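Kokano Issues Pad Inspection Notice for Orlandini Hand-Held Grippers

KOKGATE, June. Kokano today issued a service notice covering 386 Orlandini hand-held grippers used in textile handling work. The notice follows four reports of fingertip pads shifting under load during towel folding.

In each case a pad screw backed out and the pad rotated on its link. Two of the grippers failed to release the cloth when the trigger was let go. No injuries were reported.

Tests at the Kokgate lab traced the fault to thread-locking compound applied below the specified amount during final assembly. Screws from the affected lot lost preload after about 20 hours of cyclic operation. The pivots and finger links met specification and are not covered by the notice.

Operators should stop work if a pad moves when pressed by hand. Both screws on each pad are to be removed, cleaned, recoated and retightened to the value given in the service sheet. Pads with torn or lifted facing are to be replaced. Recordings made with a shifted pad should be flagged, as finger spacing will read wider than the true gap.

"The fault is limited to one assembly lot," said Annick Friesen, head of product safety at Kokano. "Units outside that lot need no action beyond the normal check."

Replacement screw kits ship at no charge. Requests go to Gerardo Cabrera, Kokano Service, Kokgate.

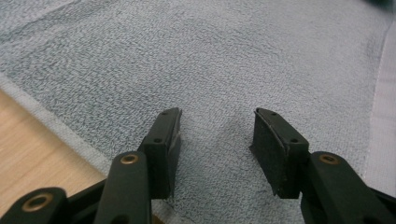

Nkechi Ogbonna: We had one of these stick closed in the middle of a shift. The notice doesn't say whether the recoated screws need cure time before the tool goes back into use. Our tech waited overnight to be safe, but a figure in the service sheet would help.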